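Boat galley and locker tips, winter batch
Zainab Amadi, 16 February 2021 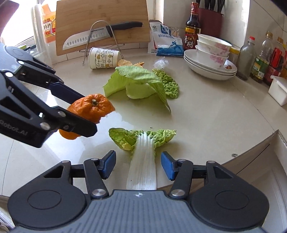 Rinse your dive gear in fresh water the same day. Not tomorrow. Salt dries in the zips and then you're yanking on them in April wondering why they're stuck. Bucket, soak, swish, hang in the shade.

Zippers: beeswax, just the outside teeth. Wipe off extra. No WD type sprays near a drysuit seal, ever.

O-rings. Take them out with a fingernail or an old plastic card, never a pin. Tiny smear of silicone grease, should look shiny, not gloppy. If theres a nick, toss it. I keep spares in a pill box, labeled.

Wet bench in the workshop: 400 grit wet paper for cleaning up brass fittings, then 800, then 1000 if you care how it looks. I usually quit at 800.

Tool drawer on the boat. Line it with rubber shelf mat, put a rag with a bit of light oil in the back. My Korden wrenches went three seasons like that, one rust spot. Swap the rag when it smells.

Smelly boots or gloves: baking soda overnight, shake out, rinse. Vinegar works too but do it outisde.

Mask fogging, new mask: plain white toothpaste, rub the inside of the glass, rinse, do it again. Glass only, not plastic lenses.

Hoses: big loose loops on a wide peg. Mine is a cut piece of drain pipe screwed to the wall, around 26 inches long, fits four.

More when I get the compressor shelf sorted.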